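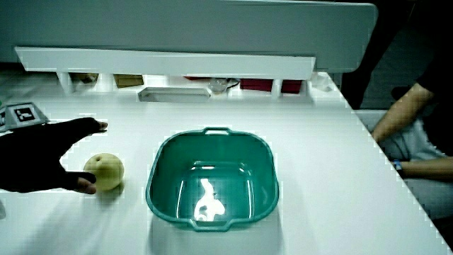

水果放塑料筐里，到底比直接摆桌上强在哪？

首页 厨房收纳 水果保存 二手闲置 求助 登录

阅读约需 10 分钟

楼主 半个柠檬

先说明，我不是来推荐东西的，是来泼冷水的。

上个月在 Cillimmont 家居店看中一个蓝绿色的塑料筐，方的，圆角，两头各有一个小提手，跟首图那种差不多。店员讲得头头是道，说水果进了筐就“呼吸均匀”，能多放一倍时间。我问她筐底有没有孔，她说没有，但是“材料会透气”。塑料，透气，我当场就不想聊了。

可是最后还是买了，因为颜色好看。用到现在，我的结论是：苹果该皱还是皱，梨该软还是软。家里那张白桌子倒是确实干净了一点，以前梨底下老有一圈黏的。

想问问大家，除了好看和擦桌子省事，筐到底有没有用？别给我转文章，就说自己家里的情况。

2楼 老灶台

有用，但跟保鲜没关系。有用在于你能一次端走。吃饭的时候桌子要腾出来，一只一只拿水果很烦的。

保鲜看两样，温度和碰伤。筐解决不了温度，碰伤嘛，堆得太满反而更糟，底下那层全是压痕。

3楼 半个柠檬

端走这个我认。不过我家就三四个水果，两只手也拿得完。

4楼 青皮不酸

不同意楼上两位。我用的是 Troritz 的筐，同样没孔，放了两年，柑橘类明显比摆外面经放。你们放不住可能是买回来先洗了。洗过带水进筐，底下积一点水，坏得当然快。

5楼 老灶台

“明显”是怎么个明显法？同一批买的，一半放筐里一半放桌上，比过没有？

6楼 青皮不酸

没有专门比过。但是天天吃天天看，自己心里有数。

7楼 老灶台

那就是没比过。冬天经放，夏天不经放，你要是夏天摆桌上、冬天买的筐，筐当然显得神。

8楼 搬家第五回

插一句，你们说的青黄色那种圆果子，首图里筐左边那只，我看了半天，到底是苹果还是梨？我妈说是梨，我说像青苹果。这俩放法可不一样，梨要后熟的，买回来硬，得在外面放几天，苹果不用。

9楼 半个柠檬

我也分不出来。皮上有点斑驳，顶上一个小窝，说苹果行，说圆梨也行。反正我家是两样都买，两样混着放，可能问题就出在这里？

10楼 搬家第五回

混着放肯定有影响。苹果会放乙烯，催别的水果熟。梨跟苹果关一起，软得快。这个不是玄学，想让猕猴桃快点软就塞个苹果进去，我试过好多回。

11楼 冷面加醋

乙烯是真的，可敞口的筐能攒住多少？你塞猕猴桃是扎了口的塑料袋吧。敞口筐放桌上，窗一开全散了。我一直觉得网上把“苹果不能跟别的放一起”说得太吓人。

12楼 搬家第五回

对，我是扎口袋子。敞口的没试过，这句我收回一半。

13楼 青皮不酸

那照你们的意思，筐就是个盆呗。

14楼 冷面加醋

本来就是个盆。加了两个提手，换个名字叫“果篮”，价钱就上去了。Derham 那款更离谱，卖 80，跟菜市场 15 的放一块儿，我闭着眼睛摸不出区别。

15楼 两平米阳台

Derham 的边沿宽，端着不硌手，这点还是有区别的。便宜的边沿薄，毛刺都没修，我划过手。

不过 80 我也不会买，我是收的二手。

16楼 老灶台

宽边这个说到点子上了。买筐就看三处：边沿修没修平，提手是一体的还是后装的，侧面斜不斜。侧面斜一点好擦，也好摞起来收。直上直下的那种，四个角里的果渣抠都抠不出来。

至于带孔不带孔，看你洗不洗。洗完直接放的要带孔的，下面垫个盘子。不洗就放的，没孔的反而省事，漏不到桌上。

17楼 半个柠檬

我这个侧面是斜的，角也圆，确实好擦。提手摸着是一体的，就是太小，只够捏两根手指，装满了不敢提，得托着底。

所以提手基本是摆设。

18楼 两平米阳台

小提手本来就不是给你提的，是抽屉里往外拽用的。好多筐原先是给层架配的，塞在白架子的格子里，一拽就出来。你单摆桌上，当然觉得没用。

19楼 冷面加醋

这是你猜的还是店里说的？我家那两只放进层架，提手正好顶着背板，关都关不严。

20楼 两平米阳台

猜的，但我家就是这么用的，挺顺手。你那个是架子太浅吧。

21楼 冷面加醋

架子深度是标准的。是筐加上提手以后超了，标签上的尺寸没算提手。买之前自己量，别信标签，我就吃过这个亏。

22楼 黄桃罐头

潜水很久，说点实际的。我在果蔬店理过货，店里的做法供参考：

梨和苹果分开，梨单层摆，果柄朝上，不摞。
碰伤的当天挑出来，便宜卖掉。
筐每天收摊擦一遍，干了再放。
补货的时候旧的拿到上面，新的垫下面。

最后一条家里最容易做反。买回来往上一倒，底下那几个就一直压到坏。很多人说“放筐里坏得快”，坏的全是底下的，是忘了吃。

23楼 半个柠檬

……我好像就是忘了吃。上礼拜从最底下掏出来一只，已经不想描述了。

24楼 老灶台

那你这帖子可以结了，跟筐没关系。

25楼 青皮不酸

怎么就结了，我还是觉得筐里比外面好。至少不滚。圆的东西直接放桌上，手伸过去一碰就跑，我家桌面滑，掉地上磕过好几只，磕了当天就得吃。

26楼 老灶台

不滚这条我同意。这个帖子里你头一回说了个我能同意的。

27楼 搬家第五回

Akbari 不是出过一种硅胶垫吗，垫筐底的，说防压。有人用过没？评论区全是五颗星，看着就不放心。

28楼 黄桃罐头

用过一阵。压痕是少一点，可是垫子缝里进汁水，不掀起来洗就有味道。后来换成厨房纸，脏了就扔。

29楼 冷面加醋

厨房纸 +1。再好的垫子我也懒得洗。

30楼 半个柠檬

总结我就不做了，做了肯定又有人不服。我打算这么试：下次买一袋梨，一半放筐里，一半放桌上，都不洗，都单层，中间不许偷吃。试完回来报结果，要是没区别，我就拿这个筐装洗衣夹。

31楼 青皮不酸

等你结果。要是筐里的放得久，你得给我道歉。

32楼 老灶台

一袋梨能有几个，一边两三个，坏一个就差出去一大截，试了也说明不了什么。多买点。

33楼 半个柠檬

多买点谁吃？你来吃？

读者评论

酱油小碟：浏览 2082 次，吵的是一个盆，佩服。

西晒厨房：没人提光照吗？透光的筐放窗边，太阳一晒跟没筐一样。我家挪到背阴那头以后好一些，当然也可能是天凉了。

慢半拍：22楼那几条抄下来贴冰箱上了。“新的垫下面”试了一回，得先全倒出来再装，嫌麻烦，第二回就没做。

小圆桌：最多放 10 天，再久不管放哪我都不敢吃。楼主的梨试得怎么样了？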